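Household Chores and Robots: Frequently Asked Questions
Mindham Center for Applied Automation – Public Information Office

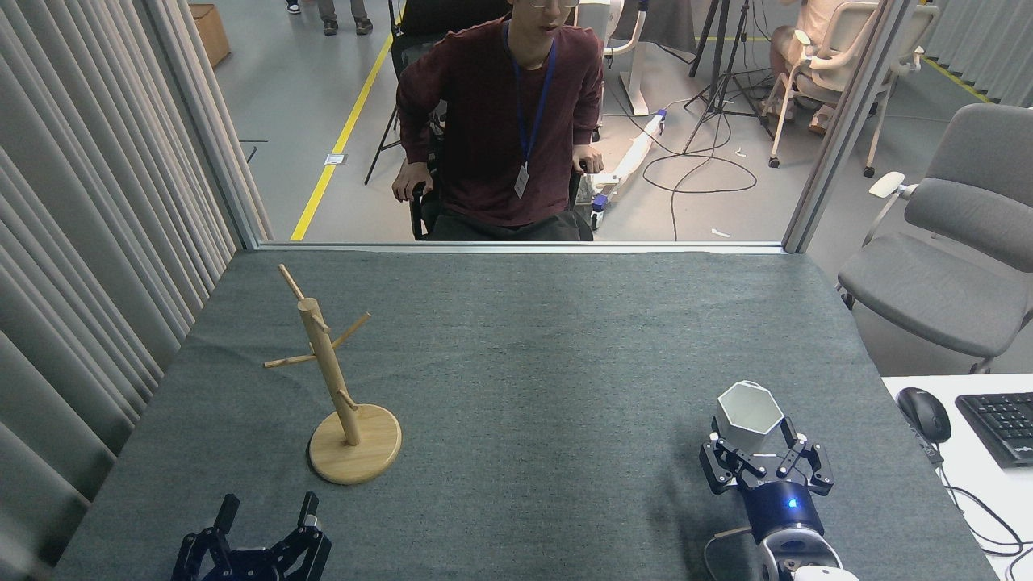 The Center receives many inquiries from families, employers and teachers about what robots can and cannot do at present. The answers on this page apply to the Center's own work in the Home Tasks Program. They were last reviewed on 9/28/20.

Can a robot do the dishes yet?

In part. Our two-armed stations can pick up a cup, turn it the right way up and set it down on a flat surface. Hanging a cup on a peg is harder, as the handle must face the peg and the arm must stop at the correct height. Washing is outside the scope of the program at this time. Questions about glassware are answered further down.

How often does the robot succeed?

In the January trial, the station attempted to hang a cup on a stand 342 times. It completed the task without help in almost 200 of those attempts. Most of the failures came in the last inch of travel, when the handle touched the side of the peg and the cup turned in the grip. A dropped cup is recorded as a failure even if it lands on the table unbroken.

Why does the Center study such a small task?

A person hangs up a cup without thinking about it. A machine must judge the position of the cup, the angle of the peg and the force of its own grip, and it must do so again each time the stand is moved. The same skills are needed on a shop floor, where parts are placed on hooks and racks all day.

Does the robot work by itself?

Sometimes. Many sessions are guided by a trained operator, and the recorded movements are then used to teach the control software, which is named Arkau. The figures given above are for attempts made by the software alone.

Can the robot handle glass or china?

The program uses light cups only. Thin glass and china require a finer sense of touch than our present fingers provide. The Center does not advise any member of the public to attempt this with hobby equipment.

What about laundry, beds and floors?

Floor cleaning machines are already sold to the public and are not studied here. Folding laundry is the subject of a separate project, Wilari, led by Coralie Te Moana. Towels can be folded slowly. Shirts remain difficult – sleeves in particular – and fitted sheets have not been attempted.

Will these machines replace kitchen or warehouse staff?

The Center does not make employment forecasts. We can report that our partner workshop, Nepia, tested a station on a rack-loading line for 100 hours. An employee was needed beside it throughout the test to clear jams and reload trays. Staff hours on that line were not reduced.

When will I be able to buy one?

The Center does not sell equipment and cannot give a date. Cost, speed and safety around children and pets are all unsettled questions. Requests for price estimates will not receive a reply.

May my school or company visit?

Group visits may be requested in writing from the visits coordinator, Manaia Ormsby. Please state the size of the group, the ages of any students and any access needs. Visitors must remain outside the work area while an arm is powered and must follow the directions of the operator on duty.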